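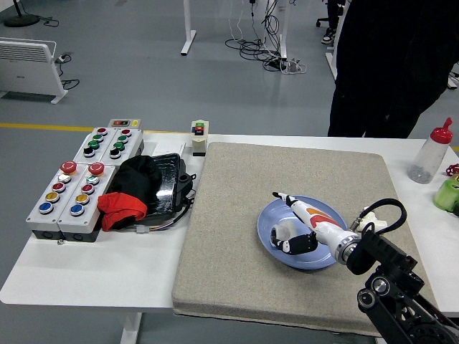
Leonor Ramalho wrote in to say that last year's list was signed off in 40 minutes for the whole building, and she would like to know how, when it takes her that long to find the breaker panel key. Fair point. Her comment stays at the top until we have a better answer than "we walked fast."

TRALLAVECK BUILDING — COLD WEATHER WALK-THROUGH
Ground floor units and shared hall
Date of check: 2021-10-09
Checked against: Grundum tenant rules, the stapled version

1. Exit doors open fully from inside
OK. The hall door sticks at the bottom. It was marked "monitor" last December, and I'd like to see what the monitoring consisted of.

2. Exit signs lit
OK at the front. Rear sign dim. Not a pass, whatever the previous sheet says.

3. Extinguishers in place, tag current, gauge in the green
Partial. Simões unit fine. The one by the stairs has a tag I can't read, so I'm treating it as out of date.

4. Smoke alarms tested by button
OK. A button test shows the horn works. It says very little about smoke. Ask Drokon for the full service record.
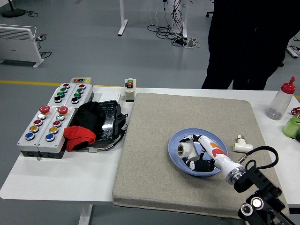
Reading time: 4 min

5. Portable heaters: plugged straight into the wall
Open. Every tenant told me yes. I have heard that before. Recheck on the first really cold morning, without a phone call first.

6. Heaters: 35 inches of clear space on all sides
Open. The Grundum rules give this distance and then say "where practical," which makes it a suggestion. Please strike those two words.

7. Cords kept off walkways and out from under rugs
Fail, shared hall. Tape over a cord is still a cord in a walkway.

8. Thermostats capped at 70
Can't confirm. The locked covers are there but the keys seem to be everywhere.

9. Breakers labeled
Fail. One label reads "misc." Another has been crossed out twice.

10. Last person out switches off heaters
Signed by all units. I don't put much weight on a signature for something that happens after everyone has gone home. A timer would do more.

Follow-up
Items 2, 3, 7 and 9 to the landlord in writing. Item 8 to Drokon. Items 5 and 6 stay open until somebody has looked.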